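Pukport Rovers Supporters' Club - notes from the December meeting

Hajnalka couldn't make it, so you've got me (Anikó) on minutes this month. I type slower than she does, bear with me!

We started at half past seven in the upstairs room. Enikő Rácz in the chair, plus Krisztina Kocsis, Patricio Gallardo, me, and a good crowd of members. Last month's notes were agreed once we'd fixed the score of the Zumudside game, which I swear I had right the first time.

Most of the night went on Szilágyi's ban. The league has given him 3 games for the shove in the tunnel and fined the club 900. Patricio thought that was harsh for a first offense and wanted us to write in. Krisztina said she was ten feet away and he got off lightly. We went back and forth on it for ages (I stopped writing for a bit, sorry) and voted not to send a letter. Patricio asked me to note that he voted the other way, so there it is. 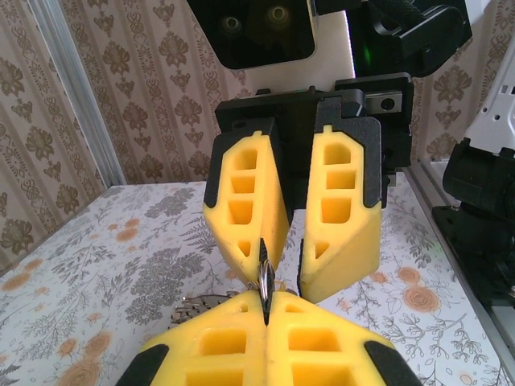 Does the ban cover the cup game at Pretora as well?

Only league games count toward it, so Szilágyi can play at Pretora if the coach picks him. Enikő checked this with the club office on Sunday.

On to travel. The bus to Pretora has 40 seats and we've got more names than that already, so it's first paid, first on. Money to Krisztina please, and not in the parking lot at halftime - she lost an envelope that way last season. Pickup is at 9 a.m. by the north gate.

Attendance for the last home game was 3,411, our best since the new stand opened. Enikő was thrilled. The line for coffee was awful though, and she's going to ask about a second window.

Any other business: Patricio still has the big drum and would like his hallway back. Hajnalka will pick it up.

Finished at ten past nine. Next meeting same room, same time.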